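Visit report: Waltden handheld gripper group

I went to Waltden on Mon 26 August with Nuria Barroso from our manipulation team. We had read the group's report on training arm policies from handheld gripper recordings, and we wanted to know how much of the result depended on the way the data was gathered. Birthe Hafþórsson, who runs the group, gave us most of the day. What follows is from my notes, tidied up a little.

The building is a former print works on the Branness road. Parking is at the back and you have to ring twice. The group has the upper floor: one long room with desks at the window end, two arm cells in the middle, and a storage area full of bins with household goods in them. Eusebio Sotomayor looks after the hardware and Daichi Takeda does the training runs. Patricio Sarmiento handles the recordings made outside the building, and he was the person I most wanted to talk to.

The method

The group records people doing ordinary pick-and-place work with a gripper held in the hand. A camera is mounted on the tool and looks out over the fingers. From the video and the motion sensor they recover the path of the tool and the opening of the fingers, and those two things, together with the images, are the training data. No arm is present during recording. The same finger geometry is then fitted to an arm, with a camera in the same place, and the policy trained on the handheld data is run on it.

None of that is new, and Birthe said so at the start. Their question was narrower. They wanted to know whether it is better to record many repeats in a few tidy places or few repeats in many untidy ones, with the total number of recordings held the same.

They collected 2398 recordings for the study, split as evenly as they could between the two conditions. The tidy set was made in 3 rooms on their own floor. The untidy set came from 39 homes. The tasks were the same in both: pick up a small object from a soft or hard surface and put it in a container.

Daichi trained one policy on each set with the same settings and tested both on the arm in places neither had seen. The policy from the homes did better on nearly every object. The gap was largest for flat, small things such as caps, lids and coins, and smallest for boxes and cups. On the group's own benches, which are close to the tidy training rooms, the two policies could hardly be told apart.

Nuria asked whether the result could come from the people and not the places. The tidy set was recorded by staff, who are practiced, and the homes by whoever lived there after a short lesson. Birthe agreed this is a weak point. They have a small follow-up in which staff go to homes and record there, but it was not finished when we visited and she did not want to quote from it.

The recordings

Patricio went through the home set with us on a large screen. I had expected a lot of kitchen counters. There are plenty of those, but beds are common too, as are sofas, floors and the tops of washing machines. He lets people choose the surface and the objects, with two conditions: the object has to fit between the fingers, and nothing sharp or breakable.

He stopped longest on the bed recordings. Cloth was the hardest surface for them by a wide margin. On a table the fingertips can touch down and slide in from both sides. On a sheet the tips push a fold of fabric ahead of them, and a light object rides up on the fold or tips over. People correct for this without thinking. They come in a little higher, close slowly, and sometimes press the sheet down with one finger first. Those corrections are what the group hopes to capture, and they hardly appear in the tidy set at all.
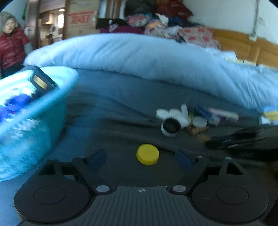 A yellow bottle cap on a bedsheet, between the finger pads of the handheld gripper. From the home set.

Nuria pointed out how much of each view is taken up by things that have nothing to do with the task. Bedding, bags, other people in the room. Patricio's first instinct two years ago was to mask it all out, and they tried that. The masked version trained faster and then did worse in new places. Daichi thinks the clutter forces the network to tie its attention to the fingertips and the object, as these are the only parts that relate to the motion in a steady way. He was careful to call it a guess. They have looked at attention maps and found them hard to read.

The other thing we discussed here was motion blur. The tool moves quickly between grasps, and indoor light in homes is often poor. They drop a recording only when the tool path cannot be recovered. Blurred images stay in. I asked how many had been dropped and Patricio said the losses were heaviest in rooms with plain white walls, where the tracking has little to hold on to, and light where there was patterned bedding or a full shelf. So an untidy room helps twice, once for the tracking and once for the training.

Hardware

After lunch Eusebio took a handheld unit apart for us. The fingers are driven by a linkage from the trigger, and the pads are soft and can be swapped. He changes them when the surface goes shiny. A worn pad lets a smooth cap slip, and then people start to squeeze harder and tilt the tool, which shows up in the data as an odd wrist motion. He found this by accident when one home had a cluster of strange grasps and the pads came back polished.

The joints have some play in them. He measures it when each unit goes out and when it returns, and the difference goes into the calibration file. We do nothing like this at our place and I think we should.

We were each given a turn with a unit. I picked up wooden blocks easily and a jar lid with some trouble. It is heavier at the front than I expected, and after ten minutes my forearm was tired. Birthe said their sessions are kept short for that reason, with a break whenever the person wants one.

The arm tests

We saw both policies run live in the second cell, on a foam mattress with a cotton sheet thrown over it. Daichi let Nuria arrange the sheet and choose the objects. She used a plastic cap, a tape roll, a small cardboard box and a spoon.

The home policy got the cap on its first try and again after she had pushed the sheet into deeper folds. It failed on the spoon, which it approached from the handle end and pushed under a crease. It then repeated the same approach until Daichi stopped it. The tidy policy handled the box and the tape roll without trouble and missed the cap each time, closing too high. We ran 9 attempts in all, which is far too few to conclude anything, but what we saw agreed with the report.

Recovery is still weak in both policies. When a grasp fails, neither has much idea what to do next. Patricio's explanation is that people seldom fail in the recordings, and when they do they often stop and start over. He now asks them to keep going after a miss. The first recordings of that kind came in this past January and are not part of the published set.

Open points

The group will share the home recordings with partners but not publicly. Consent was given for research use, and anyone who appears in the background has to have signed as well. Nuria has the form and will check it against ours.

We did not get a clear answer on cost. Visiting homes takes far more staff time per recording than working on their own floor, mostly in travel and scheduling, and the report compares the two sets only by count. Birthe said a comparison by hours would be fairer to the tidy condition and that she would like to see someone do it. I would too, and it is something we could take on with the Wendon data we already have.

Eusebio is sending drawings for the finger mount and his play measurement jig. Our own units use the Pacheco mount, so the holes will not line up without an adapter plate. I have asked the workshop to leave a slot open for it.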